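4.2 Work at the lidding bench

The second site was the packing room at Plonach, a small firm that fills and ships gift boxes. Before the arm was brought in, two people shared the bench in half shifts. They checked the cup in each box, added to it by hand if it was short, and closed it with a wooden lid. The job was known in the room as "lidding" and was given to whoever was free. Over the study period we logged 2,394 boxes at this bench and interviewed the people who worked there 3 times each.

The arm, which the workers called Zisteo after the name on the project folder, is a light desktop model with a two-finger gripper. It was set up on the same table that had been used for hand work. Management wanted to keep the old bench so that a person could step in without moving the box. The arm's base sits on a length of lumber, and the box goes next to it within reach of the fingers. Figure 3 shows the bench at two points in the work: (a) the gripper in the opening of a box, with the lid lying to one side, and (b) the gripper open, with a person's arm at the right behind the beam.

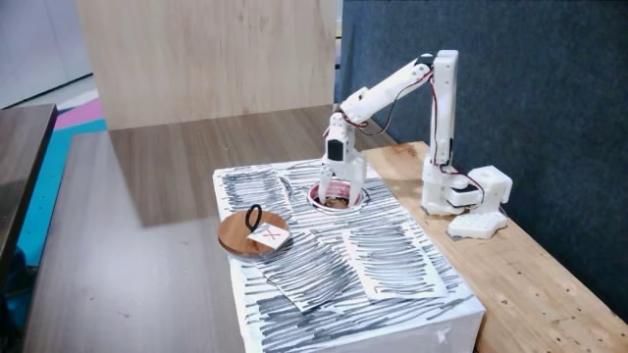 4.3 Changes in the task

The most direct change was in what the hands did. In the manual process one worker did the whole job and passed the box on. With the arm in place, the same worker sets out the box and the lid, watches the gripper, and decides when to step in. İlker Karaca, who had done lidding longer than anyone else in the room, put it this way: "I used to finish a box. Now I get a box ready for something else to finish, and then I look at it."

Lids were a common subject in the interviews. They are round wooden discs with a black loop standing up from the middle, and the loop was there before the arm was. Workers had picked lids up by the edge and paid the loop little attention. Once the arm was in use, a loop that leaned to one side meant a missed grip, and straightening loops became a step of its own. It does not appear in the written procedure. Sibel Yüksel estimated that she straightened 50 loops in a shift – work she described as "small, but it is all day."

Placement of the lid was the second new step. Each worker had a preferred spot, and the two did not agree. In (a) the disc hangs over the left edge of the box. In (b) it is near the front edge, to the right of the hole. Both spots were in use during the same weeks, and the shift lead, Orhun Ağca, chose not to set a rule until the workers had settled it between themselves. They had not done so by the end of the study.
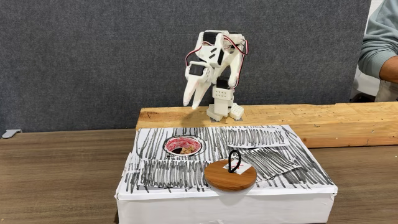

Reading time for this section: 3 min

4.4 Standing by

Workers also spent more time near the bench without handling anything. We coded this as "standing by" and had expected it to be reported as rest. It was not. Of the comments we coded on this topic, 70 percent described it as tiring or dull, mainly for the attention it took. Muammer Duman said he would sooner do the lids by hand for an hour than watch for an hour. He also said his wrists hurt less since the change, and he did not want to go back.

Where people stood was a point of some friction. The side behind the beam gives a short reach to the arm, but a person there faces the box from the far side. Two workers preferred it anyway – it kept the front of the table clear for the next box. Ağca asked for a marked standing area in September, and the request was still open when we left the site.

Pay and job titles did not change. The workers raised this themselves in the last round of interviews, and we return to it in Section 5 together with the results from Prarkenard, where the bench job was regraded before the equipment was installed.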